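Ich suche Leute für die Anlaufstelle Skutau, und zwar gleich in zwei Rollen

Stand: 4. Januar 2024

Moin zusammen! Seit dem August bin ich bei der Anlaufstelle Skutau für alles zuständig, was mit Ehrenamt zu tun hat, und weil mein Postfach inzwischen schneller wächst, als ich antworten kann, schreibe ich jetzt endlich diesen Aufruf. Ich suche eine Person für die Vereinsberatung (bezahlt, halbe Stelle) und außerdem zwei Leute, die ehrenamtlich in unserer Sprechstunde mitmachen. Wer beides spannend findet, darf sich auch auf beides melden, das sortieren wir dann im Gespräch.

Worum es geht

In Skutau gibt es erstaunlich viele kleine Vereine. Chöre, Nachbarschaftshilfen, eine Fahrradwerkstatt, den Förderverein vom Freibad, einen Besuchsdienst, einen Schachclub, der neuerdings auch Deutschkurse anbietet. Die meisten kommen mit ganz handfesten Fragen zu uns: Wie schreiben wir einen Förderantrag, ohne drei Wochenenden daran zu sitzen? Was muss in die neue Satzung? Wie finden wir jemanden für den Vorstand, wenn seit Jahren dieselben vier Leute alles machen? Und dann kommen die anderen zu uns, die gern etwas tun würden und nicht wissen, wo.

Bisher laufen beide Seiten über meinen Schreibtisch. Das macht großen Spaß (wirklich!), aber letzte Woche habe ich einer Dame vom Besuchsdienst die Unterlagen für die Fahrradwerkstatt mitgegeben, und da war klar, dass ich Verstärkung brauche.

Die bezahlte Stelle: Vereinsberatung, halbe Stelle

Du wärst die erste Adresse für Vereine, die Geld beantragen, sich neu aufstellen oder überhaupt erst gründen wollen. Du liest Anträge gegen, suchst passende Fördertöpfe heraus, moderierst auch mal eine Mitgliederversammlung, bei der es knirscht, und hältst die Abende der Reihe Zimon. So heißt unser Fortbildungsprogramm, frag mich bei Gelegenheit nach dem Namen, die Geschichte ist zu lang für eine Ausschreibung. Die Reihe gibt es seit 2 Jahren und sie läuft gut, nur die Themen müssten mal wieder frisch durchgemischt werden. Buchhaltung für Kassenleute ist immer voll, bei Datenschutz sitze ich meistens recht einsam vorne.

Was ich mir wünsche: Du hast schon einmal einen Förderantrag geschrieben, der bewilligt wurde, und am besten auch einen, der abgelehnt wurde. Du kennst einen Verein von innen, egal ob als Vorstand, Kassenwart oder Kuchenbäckerin. Ein bestimmtes Studium brauchst du nicht. Du solltest mit Tabellen zurechtkommen und keine Angst vor Telefonaten mit Behörden haben. Plattdeutsch wäre ein Bonus, im Ernst, beim Heimatverein öffnet das Türen.

Was du von uns bekommst: 1725 Euro brutto im Monat für die halbe Stelle, zunächst auf 3 Jahre befristet, mit guter Aussicht auf Verlängerung. Den genauen Zuschnitt der Wochenstunden machen wir zusammen aus. Abendtermine gibt es, die gleichst du tagsüber aus, und zwischen Weihnachten und Neujahr ist bei uns zu. Arbeiten von zu Hause geht an einzelnen Tagen gut, während der Sprechstunde hätte ich dich gern im Büro.

Das Ehrenamt: Sprechstunde für Freiwillige

Hier suche ich zwei Menschen, die gut zuhören können. In die Sprechstunde kommen Leute, die frisch in Rente sind, Zugezogene, Studierende, manchmal auch jemand, der nach einer längeren Krankheit wieder unter Menschen möchte. Ihr sprecht mit ihnen darüber, was sie können und mögen und wie viel Zeit sie haben, und schaut dann in unsere Kartei, was passen könnte. Das braucht etwas Fingerspitzengefühl! Manche sagen "Hauptsache irgendwas mit Kindern" und sind am Ende im Repaircafé glücklich.

Rechnet mit einem Nachmittag alle zwei Wochen, dazu ein Treffen im Monat, bei dem wir Fälle besprechen und viel zu viel Kaffee trinken. Ihr werdet eingearbeitet und sitzt die ersten Male neben mir, also keine Sorge. Fahrtkosten werden erstattet, versichert seid ihr über uns, und die Abende der Reihe Zimon sind für euch kostenlos. Bitte bringt die Bereitschaft mit, ein erweitertes Führungszeugnis vorzulegen, die Bescheinigung für die Gebührenbefreiung bekommt ihr von mir.

Ein paar Fragen, die bestimmt kommen

Muss ich in Skutau wohnen? Nein. Du solltest nur abends wieder nach Hause kommen, und der letzte Bus fährt leider früh.

Ist das Büro barrierefrei? Wir sitzen im Desmont-Haus im Erdgeschoss, ohne Stufen am Eingang. Die Toilette ist rollstuhlgerecht, die Teeküche leider nur halb, da kommt man an die oberen Schränke nicht heran. Sag mir einfach, was du brauchst, dann kümmere ich mich.

Wer bezahlt das alles? Die halbe Stelle wird von der Ó-Ceallaigh-Stiftung getragen, die Sprechstunde finanzieren wir aus Spenden und einem Zuschuss der Stadt.

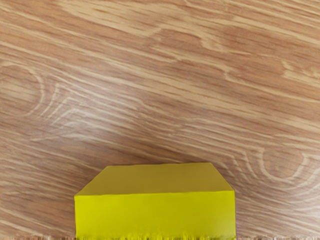

Kategorie: Mitmachen & Stellen

So bewirbst du dich

Für die bezahlte Stelle hätte ich gern einen Lebenslauf und eine Seite von dir, auf der steht, was dich an Vereinen freut und was dich an ihnen wahnsinnig macht. Ein Foto brauche ich nicht, dein Geburtsdatum auch nicht. Zeugnisse kannst du weglassen, wenn ich eins sehen möchte, melde ich mich. Schick alles als eine einzige PDF-Datei und schreib bitte die Kennziffer 3242 in den Betreff, sonst landet deine Mail bei den Raumanfragen, und da ist schon einmal eine Bewerbung wochenlang liegen geblieben (das tut mir bis heute leid).

Für das Ehrenamt reicht eine kurze Mail oder ein Anruf. Du kannst auch in die Sprechstunde kommen und dir anschauen, wie es bei uns zugeht, ganz ohne Verpflichtung. Am besten meldest du dich vorher kurz an, damit ich Zeit für dich habe.

Die Gespräche für die Stelle führe ich zusammen mit einer Kollegin aus dem Vorstand. Du bekommst die Fragen vorab zugeschickt, Überraschungsaufgaben gibt es bei uns nicht. Wir schauen uns nur gemeinsam einen echten (anonymisierten) Förderantrag an und reden darüber, was du dem Verein raten würdest. Danach zeige ich dir das Haus, und du kannst mich alles fragen, auch das mit dem Geld.

Die Ausschreibung bleibt online, bis wir jemanden gefunden haben. Ich antworte auf jede Bewerbung, auch wenn es nicht klappt, und auf Nachfrage sage ich dir gern, woran es lag.

Und falls du selbst gerade keine Zeit hast, aber jemanden kennst, der genau richtig wäre: bitte weiterleiten! Im Desmont-Haus liegt auch ein Stapel mit ausgedruckten Aufrufen am Eingang, davon darf man sich gern welche für den Aushang im Verein mitnehmen.

Ich freue mich auf eure Post!

Koordination Ehrenamt
Anlaufstelle Skutau im Desmont-Haus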